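Corrugated Hoses and Cuffs: Care in the Home and Workshop

Ridged hoses of the type fitted to workshop extractors and household vacuum cleaners should be inspected at every change of season. Most loss of suction reported to the Stelby Household Advice Service is traced to a joint between two lengths, and such joints can be put right without special tools.

Before joining
Switch off and unplug the appliance. Wipe the inside of each cuff with a dry cloth. Dust settles in the ridges of the hose as well, and a soft bottle brush will lift it. Do not use oil or grease on any plastic cuff — a little plain water is sufficient. 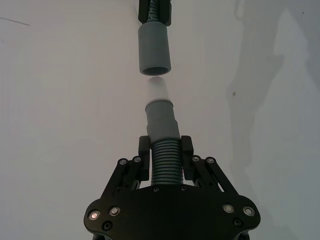 Alignment matters more than force. Support each length close to its cuff and keep the two in a straight line until they meet. Where one cuff hangs with its opening facing down, bring the narrower end up from directly underneath, and check while there is still a small gap that the tip points at the opening. A cuff entered at a slant may feel secure but will leak on one side. Push steadily, then give a quarter turn.

After joining
Run the appliance for 5 minutes and pass a hand slowly along the joint. If air can be felt, separate the parts and begin again. Tape is a temporary measure only and should be removed before storage.

Storage
Hang hoses in wide loops over a rounded support. A hose left bent over a nail will crease, and creased ridges seldom recover. Hoses kept in an unheated shed should be brought indoors before fitting, as cold plastic is more likely to split.

Last reviewed 9th March. Leaflet 377.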